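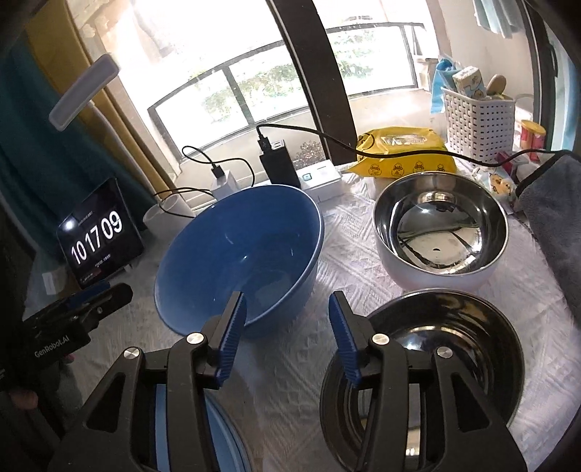
Pututard Kitchen Support
Ticket 1000-53
Subject: Bowls stuck together, then bowls that won't sit still
Product: Numstead mixing bowls, mixed set
Opened by: Aleksi Partanen
Status: Closed (customer confirmed)

Aleksi Partanen, 8:50 am
Hello. I own four of your bowls, two blue and two with metal insides. They're meant to nest. I can report that they nest extremely well, to the point where the two metal ones have been a single object for most of January. I've been using it as a heavy bowl.

I have tried pulling. I have tried pulling while a second person pulled the other way, and we both sat down. I haven't tried a screwdriver, though I did go and look at it.

Jesus, Pututard Support, 9:35 am
Hi Aleksi, thanks for writing in, and please leave the screwdriver where it is. A few questions:

Were the bowls put away straight from the dishwasher?
Does the inner one turn at all, or is it locked solid?
Is anything stored on top of the stack?

Aleksi Partanen, 9:52 am
Yes, straight from the dishwasher, and yes, they were still wet. It turns maybe the width of a fingernail and then thinks better of it. On top of the stack we keep a cast iron pan. I can hear how that sounds now that I've typed it.

Jesus, Pututard Support, 10:10 am
That would do it. Water between two close-fitting bowls makes a pretty good seal, and the pan pushed them down the last little bit. Please try these in order:

1. Take the pan off.
2. Put cold water and a few ice cubes in the inner bowl. Leave it five minutes.
3. Stand the outer bowl in a sink of warm tap water, up to about half its height. Warm, please, not boiling. The pale finish on the outside doesn't care for boiling.
4. Run one drop of dish soap around the gap between the rims.
5. Twist, then lift. If it doesn't move, tip out the ice water and start again from step 2.

Aleksi Partanen, 11:24 am
First attempt: no change. I skipped the ice because we had none, and used frozen peas. The peas stayed in their bag.

Second attempt, with ice bought from Radebe on the corner: it turned a quarter of the way around and made a noise like a boot coming out of mud. Then it stopped.

Third attempt: out. The inner bowl left all at once and took most of the ice water with it. The floor is clean now, at least the part by the sink.

Jesus, Pututard Support, 11:40 am
Glad to hear it. Any scratches or dents on the rims? Run a dry finger around each one. If you feel a burr I'll set up a replacement.

Aleksi Partanen, 12:15 pm
No burrs. There are some rings inside the dark one, but they follow the shape of the bowl and I think they've always been there. I had never seen that much of it before.

Second matter, if you have the patience. The big blue bowl rocks. I put it down, I stir, it leans over like it's trying to hear something in the next room. The other, lighter blue one does it too, less dramatically.

Jesus, Pututard Support, 12:31 pm
What surface is it on? Our bowls have fairly small, round bases, so anything uneven underneath will show up as a wobble.

Aleksi Partanen, 12:44 pm
A tablecloth. White, textured. It has raised zigzags and diagonal bands. It was a gift and it's on the table permanently for diplomatic reasons.

Jesus, Pututard Support, 12:58 pm
Could you test the big one on the bare counter? Press down on the rim at 3 o'clock, then at 9 o'clock, and tell me if the base lifts.

Aleksi Partanen, 1:20 pm
Flat as anything. Didn't lift. Back on the zigzags it rocks again. Turned it a bit, rocks the other way.

So you're telling me it's the cloth.

Jesus, Pututard Support, 1:26 pm
I'm telling you the bowl is flat. For mixing, a folded damp dish towel under the base should hold it, and the cloth can stay where it is. For storage, dry everything fully and put a paper towel between the two metal ones. The blue pair can nest without it.

Also, I'd find another place for the pan.

Aleksi Partanen, 4:05 pm
Towel works. Made pancake batter, lost almost none of it. Paper towel is in. The pan has moved to the oven, so please expect a different ticket when somebody preheats it.

You can close this one.

Jesus, Pututard Support, 4:12 pm
Closing. Resolution: thermal separation with soap, no fault found with base, no replacement sent. Care sheet for metal-lined bowls sent by email.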